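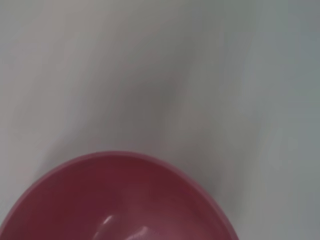
ボウルを一つだけ残すなら

台所の道具を減らそうとすると、最後まで迷うのがボウルである。鍋は用途がはっきりしている。包丁も同じで、使わないものは見れば分かる。ところがボウルは、どれもそれなりに使っている。大きいのは青菜を洗うとき、小さいのは卵を溶くとき、中くらいのは何にでも。重ねてしまえば場所も取らないので、つい増える。

編集部では2月に、読者に台所のボウルについて尋ねるアンケートを行った。回答は163通。持っている数、素材、いちばんよく手に取るもの、いちばん使っていないもの、の四項目を書いてもらった。回答のうち29通に、ほぼ同じことが書いてあった。「いちばん使うのは、いちばん高かったものではない」。

そのなかで名前が多く挙がったのが、深さのあるプラスチックのボウルだった。ステンレスの三点組を結婚祝いにもらい、耐熱ガラスのものを自分で買い足し、それでも毎日手が伸びるのは、どこで買ったか覚えていないプラスチックの一つだという。今回はその、あまり特集されることのない道具について書く。

深いか、浅いか

ボウルを選ぶとき、たいていの人は直径を見る。売り場の札にも直径が大きく書いてある。しかし使い勝手を決めるのは、直径よりも深さのほうだ。

浅くて広いボウルは、具材を広げて冷ましたり、和え物を手で混ぜたりするのに向いている。中身がよく見え、味見もしやすい。一方で、泡立て器を使うと縁から飛び散る。粉をふるえば台に落ちる。水を張って運ぶと、歩くたびに揺れてこぼれる。

深いボウルはその逆になる。混ぜても飛ばず、水を入れても安定している。米を研ぐ、もやしを洗う、乾物を戻す、といった水仕事はほとんどこちらで済む。弱点は、底のほうが見えにくいことと、食器棚の高さを食うことだ。

一つだけ残すなら、深いほうを勧めたい。浅いボウルの仕事は大皿でも代用できるが、深いボウルの代わりになるものは、鍋くらいしかない。鍋は火にかかっていることが多い。

縁の厚み

次に見るのは縁である。手が触れるのも、ほかの道具が当たるのも、ここが最初になる。

縁が薄いままのボウルは、水を切るときに細く注げる。計量カップに移すような作業では都合がいい。ただ、中身が重いときに片手で持つと指に食い込む。縁が丸く厚くなっているものは、指がかかりやすく、持ち上げたときの安心感がある。そのかわり、注ぐときに水が縁の外側を伝って垂れやすい。

アンケートには、縁について長く書いてきた人が何人かいた。濡れた手でつかむことを考えて、縁が外に少し張り出したものしか買わないという人。反対に、張り出した縁の裏に汚れがたまるのを嫌って、折り返しのないものを探しているという人。どちらの言い分ももっともで、これは洗い方の癖によるところが大きい。スポンジで外側を先に洗う人は、縁の裏の洗い残しに気づきやすい。内側から洗う人は見落としがちだ。

店で確かめるときは、指二本で縁をはさんで持ち上げてみるとよい。空の状態でぐらつくようなら、水を入れたときはもっと頼りない。

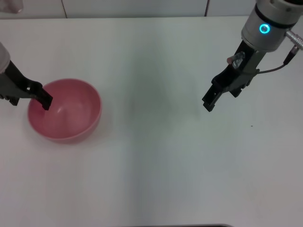
台の上を空ける

ボウルの使い勝手は、置く場所にも左右される。

台所で料理をするときのことを思い出してほしい。まな板があり、調味料の瓶があり、洗った野菜が出してあり、その隙間にボウルを押し込んでいないだろうか。丸い道具は隙間に置きにくい。四角いものの間に入れると周囲に半端な余白ができ、そこにふたや計量スプーンを置いてしまい、次にボウルを動かすときに落とす。

白い台にピンクのボウルを一つ置き、ほかの器を並べずにおくと、ボウルの周囲にどれだけ余裕があるかがよく分かる。実際の台所でここまで空けておくのは難しいが、作業を始める前に一度だけ、何も置いていない面をつくる価値はある。

目安として編集部が試したのは、ボウルの幅の2倍の面を空けておくというやり方だった。一つ分はボウルが占め、もう一つ分は、混ぜる道具を置いたり、中身を移す先の器を置いたりするのに使う。試したのは奥行きのない賃貸の台所で、もともと作業面が狭い。それでも、調味料の瓶をコンロの脇の棚に上げ、水切りかごをシンクの上に渡すと、必要な面は確保できた。

白い台面は汚れが目立つので敬遠されることがある。粉や醤油のしずくがすぐ見えるのは確かだが、見えれば拭く。濃い色の台では、片づけが終わったつもりで翌朝ざらつきに気づく、という経験をした人も多いはずだ。壁がタイルの場合は、目地の掃除まで含めて考えておきたい。台との境目に水がたまりやすく、ここだけは毎回、乾いた布で押さえるように拭いておくと後が楽になる。

色のこと

プラスチックのボウルには、金属やガラスにはない利点がある。色が選べることだ。

売り場でいちばん多いのは白で、次が半透明のものになる。どちらも中身の色が分かりやすく、間違いのない選択といえる。けれども、白い豆腐や小麦粉、大根おろしのような白い食材を扱うと、残りが見えにくい。ゴムべらでさらったつもりが、洗うときになって壁に張りついているのが分かる。

少しくすんだピンクのような中間の色は、この点で具合がいい。白いものはよく見え、青菜も映える。濃すぎないので、だしや卵液を入れても中身の色が沈んで見えることは少ない。難しいのは赤い食材で、トマトや苺、キムチの漬け汁などは境目が分かりづらくなる。

また、つやのある表面は光を返すため、照明の真下に置くと内側に明るい筋が出る。気になる場合は、ボウルを手前に少しずらすだけで見え方が変わる。

編集部がアンケートで色を尋ねなかったのは、今になってみると手落ちだった。自由記入欄には「肉用は赤系、野菜用は白」と分けている人や、家族が見分けられるように離乳食用だけ黄色にした人がいた。分け方そのものより、家の中で決まりが通じているかどうかが肝心のようだ。

三つの製品を使ってみる

アンケートで名前の挙がったもののなかから、三つを取り寄せて編集部の台所でひと月使った。いずれも深型のプラスチック製である。

Druderoの深型ボウルは、三つのなかでいちばん軽い。片手で持って振っても疲れず、米を研ぐのに向いている。軽いぶん、泡立て器を強く当てると台の上で動く。濡れ布巾を下に敷けば止まるので、大きな欠点とはいえない。注ぎ口はついていない。

Tirnicoのボウルは底が広く、安定感がある。パン生地をまとめるところまでこの中でできた。側面の立ち上がりが急なため、重ねたときにはまり込んで外れにくいことがある。同じ大きさを複数そろえる人は、間に薄い布をはさむとよい。

Gowdaのものは縁に厚みがあり、水を入れて運ぶときに持ちやすい。前に書いたとおり、注ぐと外側に水が伝う。だしを別の容器に移すときは、お玉を使ったほうが早かった。三つのなかで、ひと月の終わりにいちばん使っていたのはこれである。流しのそばに置いていたせいもあるだろう。

このほか、Bimardのふたつきのものも候補に入っていたが、希望の大きさの在庫がなく、今回は見送った。ふたの有無は保存に使うかどうかで判断が分かれる。冷蔵庫に深いボウルをそのまま入れると棚の一段をふさぐため、編集部では保存は別の容器に移すことにしている。

両側から縁を押さえる

深いボウルは、中身が多いほど片手では扱いにくくなる。運ぶときや向きを変えるときは、離れた二か所で縁を押さえると傾きにくい。片側だけをつかむと、反対側が下がって中身が寄る。水の場合はそこで一気にこぼれる。

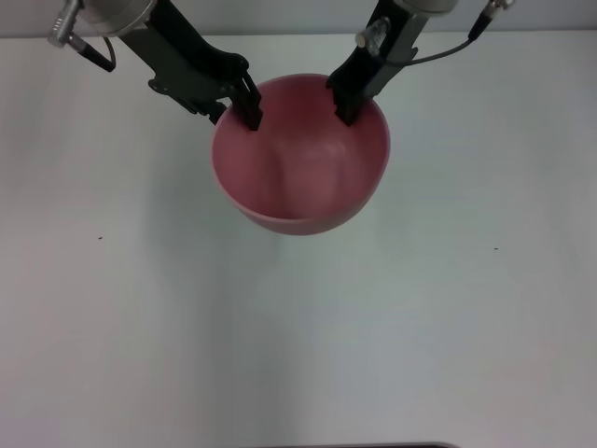
深型のボウル。縁の丸みと、底に向かって深くなる内側の形。

混ぜるときも同じことがいえる。利き手で道具を動かし、もう一方の手で縁を押さえるのが基本だが、押さえる位置が混ぜる手のすぐ隣だと、力が逃げてボウルが回る。少し離れたところを押さえるほうが動かない。子どもに手伝ってもらうなら、混ぜる役と押さえる役に分け、押さえる役には両手を使わせるとよい。

洗い方と置き場所

プラスチックのボウルを長く使うには、傷をつけないことに尽きる。細かい傷に油や色が入り込むと、洗っても落ちにくくなる。

洗うときは柔らかいスポンジの面を使う。研磨剤の入った面や金属たわしは避ける。油ものを入れたあとは、先に紙で拭き取ってから洗剤を使うと、ぬめりが残らない。湯は40度ほどで足りる。熱湯をかけてよいかどうかは製品ごとに違うので、底面や箱の耐熱表示を確かめてほしい。表示が読めなくなっているものは、熱いものに使わないほうがよい。

カレーやトマトソースで色がついた場合は、台所用の漂白剤を表示どおりに薄めてつけ置く。全部は落ちないこともある。においが残ったときは、よくすすいでから風通しのよいところで一晩乾かすと、だいぶ弱まる。

乾かすときは伏せて置くが、台にぴったり伏せると内側の湿気が抜けない。箸を一本はさんで隙間をつくるか、かごの縁に斜めに立てかける。

しまう場所は、腰から胸の高さがいい。吊り戸棚の上段に入れると出すのが面倒になり、結局は出しやすい別の器で済ませることになる。アンケートで「いちばん使っていない」と書かれたボウルは、吊り戸棚にあるものが目についた。重ねるなら大きいものを下にし、三つまでにとどめる。四つ目があるなら、いちばん下のものを最後に使ったのがいつか、思い出してみるとよい。

替えどき

割れたりひびが入ったりしたら替える。これは迷わない。

迷うのは、傷が増えただけのときである。内側を指でなでて、ざらつきが分かるようなら、食べ物を入れる役目からは外したほうがいい。植木の土を混ぜる、雑巾をつけておくといった用途なら、まだ使える。その際は縁に印をつけて、台所には戻さない。

新しいものを買うときは、古いボウルの深さを測ってから出かける。直径が同じでも深さが違えば、今までの棚に入らないことがある。測るのは外側で、台から縁のいちばん高いところまで。定規がまっすぐ立てにくければ、縁に菜箸を渡して、そこまでの高さを読めばよい。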